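Reusing plastic cups for seedlings?

Farness Allotments Forum > Growing under cover

Nusell
November 8, 2020
I've got sweet peas to sow and I've run out of 3 inch pots. Bramo want 20 quid for a tray of root trainers. Has anyone used plastic drinks cups with holes in the bottom? I need 60.

foulkes_plot33
Done it for years. Two holes with a hot skewer, stack them in fives when you put them away. They go brittle after a couple of seasons if left in the sun.

marrowman
I wouldn't. Roots don't like light and you get green slime down the inside. Toilet roll tubes are free and go straight in the ground.

foulkes_plot33
Toilet rolls go mouldy in my greenhouse before the peas are up. Never had slime worth bothering about.

Rezaul Chowdhury
Depends on the cup. Clear ones do go green. I use the cloudy sort and wrap newspaper round them until March, then plant out. Lost a few to mice last winter but none to algae.

marrowman
If you're wrapping them in newspaper you may as well make newspaper pots.

Rezaul Chowdhury
Tried that. They fell apart when I picked them up.

Nusell
Thanks all. Are the cloudy ones deep enough for sweet peas? The wholesaler does them in sleeves of 200, so there would be plenty left over if anyone wants some.

Rezaul Chowdhury
Deep enough if you pinch out early and don't leave them in too long. Same sort as mine: 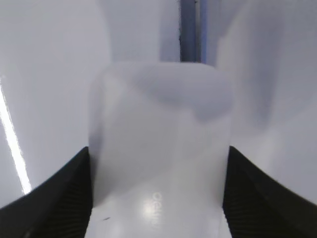
Frosted plastic cup, close up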